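Tabletop demonstration collection

Learning from recorded examples in robot handling
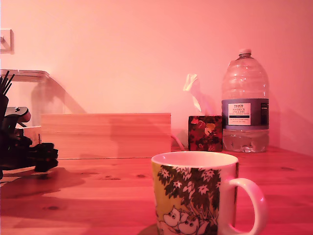 Citham, January

Tabletop demonstration collection is the practice of recording a robot arm as it carries out short handling tasks on a table, so that the recordings can be used to train a control system. The method is a branch of imitation learning. Each recording, usually called an episode, pairs camera images with the joint positions and gripper commands at the same moments.

Set-up

A typical station consists of a table, one or two arms, a gripper on each arm and at least one fixed camera. Household goods are preferred to machined test pieces. A ceramic mug with a looped handle, a ribbed plastic water bottle with a screw cap, a tissue box and a clear lidded container between them cover a useful range of shapes and surfaces. Clear plastic is of particular interest, as its outline changes with whatever stands behind it and depth sensors often return gaps where it should be. Glossy glazes cause a lesser form of the same fault.

The objects in use for a given task are called targets. Everything else on the table is classed as clutter and may be left in place between episodes or moved according to a written plan.

Lighting

Lighting is varied on purpose in many collections. A system trained only under neutral white light tends to rely on colour values that do not hold elsewhere. Under a strong pink-red cast, a pale wooden table reads as reddish-orange and a plain wall as salmon. Shadows are kept in the recordings, including those of the gripper. Colour correction is not normally applied before storage.

Control methods

Episodes are recorded either by remote operation, in which a person moves a second, smaller arm that the main arm copies, or by hand guiding, in which the arm itself is pushed through the motion. Remote operation keeps the operator's hands out of the images. Hand guiding is quicker to learn but leaves the operator in view.

The Fekley collection

The Fekley collection was assembled at Citham and Prarutville under the Rampersad project. It holds 2,556 episodes, of which 780 were recorded under tinted light. A further 364 were marked as failed and are stored separately with a short code for the type of failure, such as a slip, a missed grasp or a collision with clutter. Objects were drawn from a pool of some 200 items.

Limitations

Episodes from one station carry over poorly to another if the camera height differs. Liquids are seldom handled, and part-filled bottles remain difficult because their weight cannot be judged from the label side.

See also: Imitation learning; Remote operation; Grasp planning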